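Sizwe Chauke
8/26/20
Worktop notes, part 4. Grey speckled stone, white wall, gas hob set flush. Filed under Fikska job 876.

Sizwe Chauke
Light blue ribbed cup is my scale reference. Rolled rim, tapers to the base. It stays on the counter until the photos are done.

Sizwe Chauke
Fleck is fine and dense, so crumbs vanish on it. Wipe by touch, then check at a low angle. Joint to the wall is straight. No upstand quoted; Mkhize wants 2,722 for one. Declined. 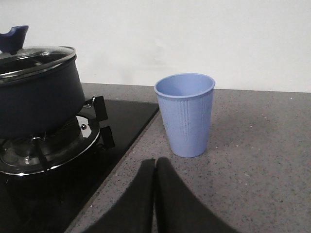
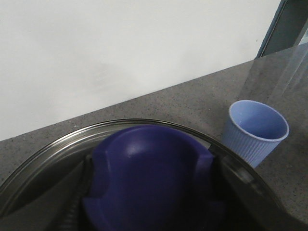
Cup on the stone: by the hob in one, behind the steel rim in the other.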